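Holtelau Gym Handling Set - README and purchase notes

Maintained by Catrin Owen. Last changed in August.

What is in this folder

This folder contains the planning sheet for the second equipment order of the Holtelau project, together with sample material from the recordings. The project collects first-person video of people handling gym equipment. We use it to decide which arms and hands the tidying robot needs, before we spend money on them.

Files

budget.csv - one line per item, prices without tax
quotes/ - the offers from Daniveo and Brodel, as received
clips/ - 200 short clips, sound removed
labels.csv - start and end of each grasp, which hand, type of object

How the clips support the budget

In our first plan we wanted a single arm with a parallel gripper. After watching the clips with the weight plates we changed our opinion. A plate is wide and flat, and it has few places where a simple gripper can hold it well. The label "two_hand_rim" is used when both hands hold the plate at its opposite sides, and the thumbs lie on the face near the hub.
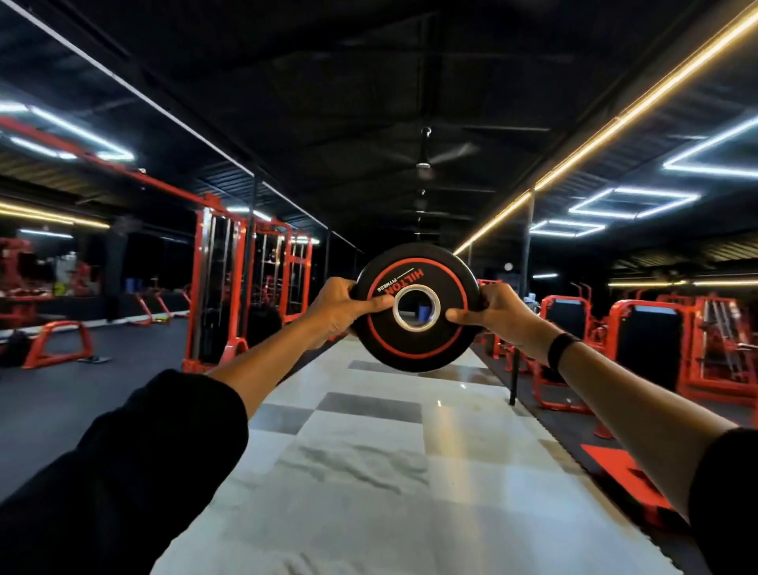

Items to buy

1. Two arms of the same model. Please compare the payload at full reach and not only the payload on the first page of the offer. Daniveo gives both values, Brodel gives only one, so I have asked them again.

2. Grippers with a soft inner surface. The price is 665 per pair in the Daniveo offer. We need 3 pairs, one of them as a spare.

3. Head camera with a wide lens. Gyms have bright lamps under dark ceilings and often shiny floors, so a good exposure range is more important for us than high resolution.

4. Mobile base. This is not decided. Pugh can lend us a base for the trial, and it would be reasonable to wait with the purchase until the trial is finished.

Not included in the budget

Transport, insurance and the yearly service contract are paid from another account. Spare batteries are also missing - I will add them when the base is chosen.

Known problems

The weight of the plate is not recorded in labels.csv. In 5 clips the left and right hand labels are exchanged. The column "surface" was filled in by two persons with different habits, therefore please do not use it for calculations.

Changes and questions

Please send corrections to Catrin before Thursday noon if they should be in the next version of the sheet. Do not edit the files in quotes/.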